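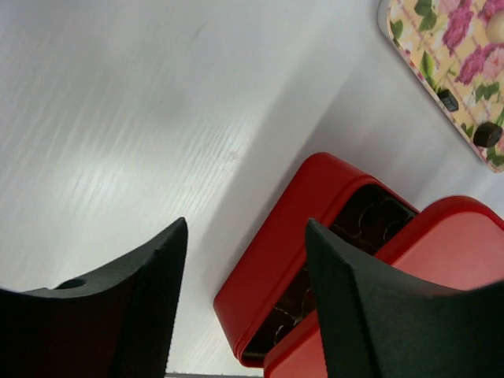 *Attachment 1: white tabletop with light-gray grain, faint small smudge near the middle*

**Ticket 297: rings and dull spots after cleaning, Stoncombe tables**

**Status:** open, waiting for supplier
**Reported by:** Fatima Cele
**Handled by:** Mpho Mthembu

**Problem**

We have 14 Stoncombe tables in the building, all with the white top. After the evening cleaning, many of them show dull spots and thin rings. The spots are easy to see when you stand against the window and hard to see from above. I first thought it was coffee, but coffee comes off with water and these do not.

**What I tried**

1. Warm water and a soft cloth. No change.
2. Warm water with one drop of dish soap, then rinse, then dry cloth. The rings became weaker but came back when the surface dried.
3. Glass cleaner. It looked good for one hour, then worse than before. Please do not repeat this one.
4. White vinegar mixed with water, only on a corner of one table. The ring went away and the shine stayed the same. I did not dare to do the whole top before somebody confirms it.

**Comment, Mpho, Wednesday 9:40**

Thank you for the clear list. I asked the cleaning team which product they use. Until September it was Kolteck, now it is Pisto concentrate. The label says 2 caps for a full bucket. They were putting the same amount in a spray bottle, so it is much too strong. I believe we are looking at dried cleaner and not at damage.

**Comment, Fatima, Wednesday 13:15**

This makes sense to me. The tables in the small meeting room have no rings, and that room is still cleaned with the rest of the old product.

**Next steps**

- Cleaning team mixes Pisto only in the bucket, and wipes again with clear water.
- Mpho writes to Vrabec, who sold us the tables, and asks if vinegar is allowed on this finish.
- If yes, I will do the other 13 tables in the same way, one row per evening.
- Spray bottles with the old mix are to be emptied and rinsed.

I keep the ticket open until Vrabec answers.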